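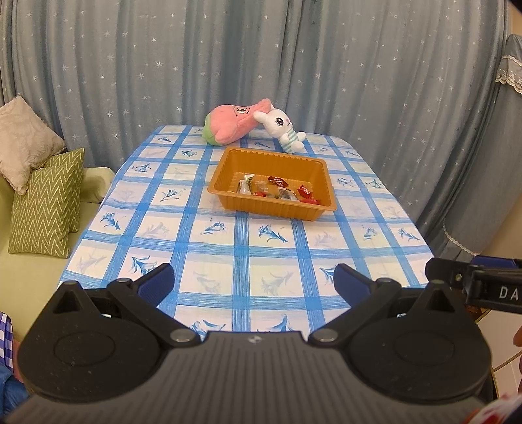

Tray on a table with a checked, flowered cloth.

Section 6: Setting Up Your Paper Sorting Station

Welcome to the part of the Tiso Home Filing Kit that most people put off the longest! If you have read this far, you have already picked a drawer for the binder, and now we get to deal with the pile itself (or piles - many of us have one in every room).

Before you start, set aside an hour when you won't be called away. Sunday after breakfast suits a lot of households, but any quiet stretch will do.

1. Take the 8 folders out of the sleeve and snap a colored tab onto each one. Press until you feel the tab click.

2. Label the tabs with the pen supplied. Use words you would say out loud, such as "Car" or "School," and leave one folder blank for now.

3. Stand the folders in the Virkside rack with the blank one at the back.

4. Gather loose paper from one room only. Please don't go hunting through the whole house, tempting as it is.

5. Pick up the top sheet and decide where it goes before you touch the next one. If you can't decide in a breath or two, slip it into the blank folder and carry on.

6. When the pile is gone, or the hour is up, put the rack back where it lives and have a cup of something nice.

Note: The rack holds up to 100 sheets. If yours is getting tight, move the older papers into the binder as shown in Section 11.

Note: Owners of the earlier Atholm rack will find that the tabs sit a little lower. They still fit, but you may need to tilt each folder forward to read its label.

Caution: Do not shred anything during your first session. Tired people shred car titles and birth certificates, and replacing them is a long afternoon on the phone.

Caution: Keep the rack away from heaters and sunny windowsills, where the side panels can warp.

Go through the blank folder once a month, starting with the oldest sheet at the back.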